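Bemow Opens Packing Room for Its Fasari Surface Cleaner

September 16, 2019

Bemow is very happy to share that its new packing room at Calter is open for business, and that the Fasari spray will be sent out to homes, schools and small offices from there, one box at a time and with a good deal of care. The room can send out 600 boxes a day, and we couldn't be more pleased with how it has come together!

We have always liked a plain white work surface, the kind that shows every smudge and speck, and the packing tables have been set up with that in mind.

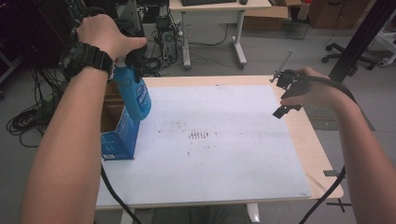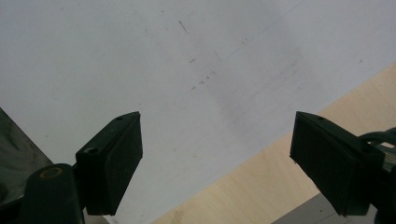
Each bottle goes upright into its own box, with the trigger closed, and the boxes then travel in cartons of 50 to our friends at Bartoš, who look after delivery to 38 stores. Boards are wiped down at the end of every shift (with our own spray, naturally). Stores that would like to carry the cleaner are warmly invited to ask for a sample carton before the end of September, and orders already placed will go out in the order they came in.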